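Sorting out the mixed bin - what do you keep, what do you bin?

Posted in: Home and Garage > Storage and Clearing Out

lowshelf
Started this thread on 18/03/2019 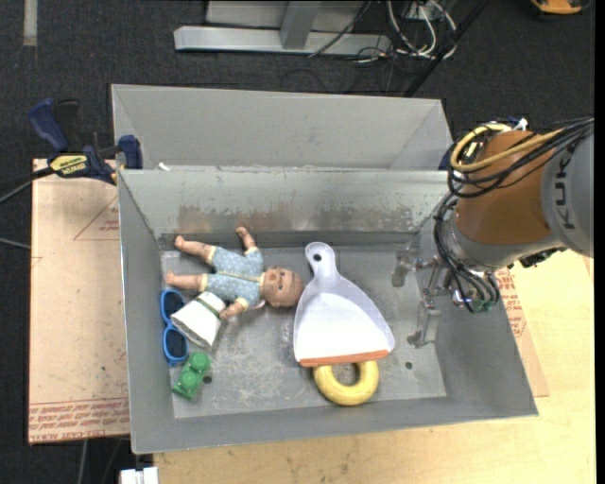 I am trying to get on top of odds and ends before we move to Prutstead. Most of the house is boxed up by room but there is always a bin of stuff that belongs to no room at all, and it is the same sort of thing every time. A baby doll in a blue outfit, sunglasses, a dustpan, one toy block with the rest of the set long gone. I have been moving it from place to place since February.

Two questions. Do you sort this kind of thing by type or by who uses it? And is a metal bin any good for long-term storage, or should I get plastic boxes with lids? The grey one is solid enough but it collects dust and the bottom is scuffed.

pegboard_555
By who uses it, every time. If you sort by type you end up with a box marked "plastic" and you will never open it again. Toys go to the child, sunglasses go by the front door, dustpan goes with the brush.

Metal is fine if it stays dry. Mine are in the garage and have had no trouble.

Marrowfat
I would disagree about the garage. Metal sweats in an unheated garage and anything with fabric on it will smell by spring. A doll with clothes on should be indoors. Take the outfit off, wash it, wipe the doll down with a damp cloth and a drop of washing-up liquid, then put both in a cotton bag.

Lidded plastic for the rest. I use the Voltetti 20 litre ones. They stack, and the lids stay on.

pegboard_555
Depends on the garage. Mine is attached to the house and has never been damp. But agreed on the doll, I would not keep one out there either.

lowshelf
It would be going in a loft for a few months, then a spare room. No garage at the new place.

The dustpan is the thing I keep going back and forth on. It is a decent one, white with the orange-red rubber lip along the front, but I can't find the brush.

Tansy Lane
Keep it. The rubber lip is what you pay for. The hard plastic ones leave a line of dust on the floor whatever you do. You can buy a brush on its own at any hardware shop. Hang it up by the hole in the handle and it won't end up back in the bin with the toys.

oddsox
I'd get rid of it. A dustpan without its brush is clutter, and a new set costs next to nothing. I cleared out my mother's flat last year and there were 3 dustpans in it and not one brush.

Tansy Lane
A new set costs next to nothing and is usually rubbish. We will have to agree to differ on that.

oddsox
Fair enough. I still say one good set and no spares.

Marrowfat
Back to the toys. With single blocks I ask at the toy library before throwing anything out. Ours takes loose ones as long as they are a common make and not cracked. They go through a lot of them. Same for little rings and cups, as babies and toddlers will play with anything they can stack or fill. They won't take anything inflatable if it has been used, so check that first.

lowshelf
Good idea. There is a yellow ring and a small white cup with a green rim, and I couldn't tell you what either of them came with. The cup looks like a tiny bucket. I was going to throw both.

pegboard_555
Cup could go in the bath toys. Otherwise bag them with the block and let the toy library decide.

Oei_and_sons
Sunglasses - do not store them loose with hard toys, the lenses will scratch. An old sock does the job if you have no case. And keep them out of the loft in summer. I had a pair with plastic frames that warped up there.

lowshelf
They are only cheap blue ones but yes, I'll find a sock.

So the plan is: doll washed and bagged, indoors. Block, ring and cup to the toy library. Sunglasses in the car. Dustpan is coming with me and I will look for a brush, sorry oddsox. The metal bin I will wipe out and use for garden things.

oddsox
No need to be sorry, it's your cupboard.

Marrowfat
Give the bin a proper wash first and dry it the same day. If the scuffs have gone through to bare metal put a bit of wax on them. Pruta paste works, or any furniture wax.

Tansy Lane
Or line it with an offcut of vinyl flooring, cut to the flat part of the bottom. Saves waxing and it lifts out for cleaning.

lowshelf
I have an offcut left from the bathroom. Will try that at the weekend.

Related threads
Loft storage - what not to put up there
Washing dolls' clothes by hand or machine?
Best brush for a wide dustpan
Moving house with one small van
Where to take odd toy bricks

Contact us | Forum rules | Copyright of posts remains with their authors | Back to top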